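Fomdale Residents' Help Pages
Home > Indoor Plants and Shared Rooms > Cleaning

Paper scraps and cardboard left round potted plants on a marble-patterned surface

Posted by Sandrine Perrin

I should be grateful for advice on the care of a small display corner for which I have recently been made responsible at the Cadwaladr reading room. The corner has yellow wallpaper on three sides and a grey marble-patterned surface with white veining. Two potted plants are kept towards the back, the larger in a blue pot and the smaller in a white one. The larger is artificial, and I have been asked to treat both in the same manner.

The corner is also used for opening post and parcels, and torn paper and flattened cardboard collect in front of the pots. I wish to know in what order the area should be cleared, whether the pots need to be lifted each time, and what may safely be used on the surface and on the wallpaper behind it. The written instructions left by my predecessor deal only with the windows. 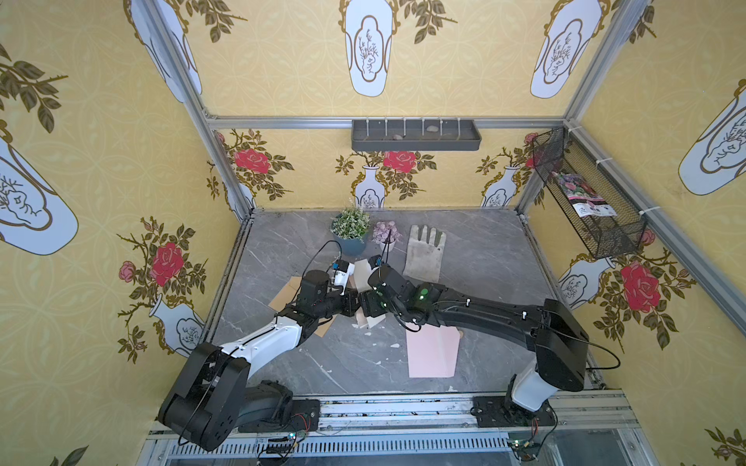 Page last changed: Jul 16, 2023

I would add that one work glove is usually to be found lying beside the smaller plant. I have been unable to establish where the other is kept, and would welcome guidance on whether single gloves should be retained.

Posted by Edvin Solberg

The order that we follow at Flidon is as follows. Cardboard is removed first and placed flat with the recycling. Paper scraps are then gathered by hand into a paper bag. Small pieces should not be swept towards the pots, as they lodge beneath the rims and are difficult to recover.

The pots should be lifted once every 2 months and the surface beneath them wiped. On other occasions it is sufficient to clean round them. Artificial leaves may be dusted with a dry, soft paintbrush, working from the top downwards.

Envelopes require separate attention. They should be opened fully and checked before disposal, including those which appear to have been used already. In September a member's renewal form was discarded here inside a folded envelope, and the matter took seven weeks to put right. 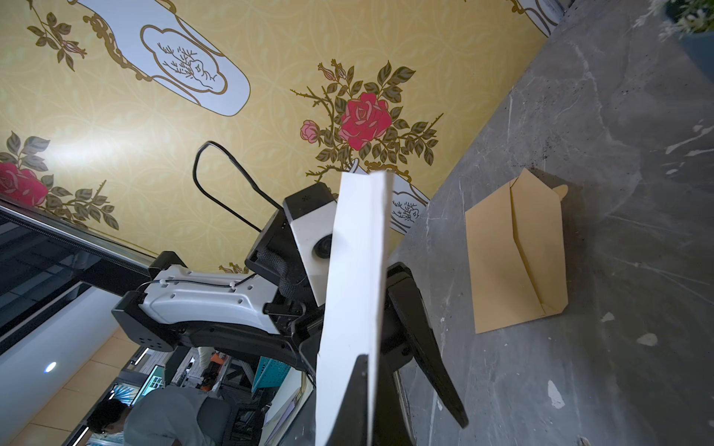 Any envelope still required should be placed in a tray by the end of the day, so that the surface can be wiped from edge to edge. A cloth wrung out in warm water is suitable for dark, patterned tops. Dust shows readily on the paler veins, and a second pass with a dry cloth is recommended. Water should be kept away from the wallpaper, which may be cleaned with a dry duster only.

Single gloves are retained here for four weeks and then disposed of.

Posted by Tomos Prosser

Zekent surface wipes are satisfactory. A tub of 60 lasts us a good while.

Posted by Peter Baláž

I would ask that the wipes mentioned in the previous reply be tested on a hidden area before general use. I agree with Mr Solberg as to the cardboard. I do not agree that pots should be left in place for two months, and would lift them at every clean.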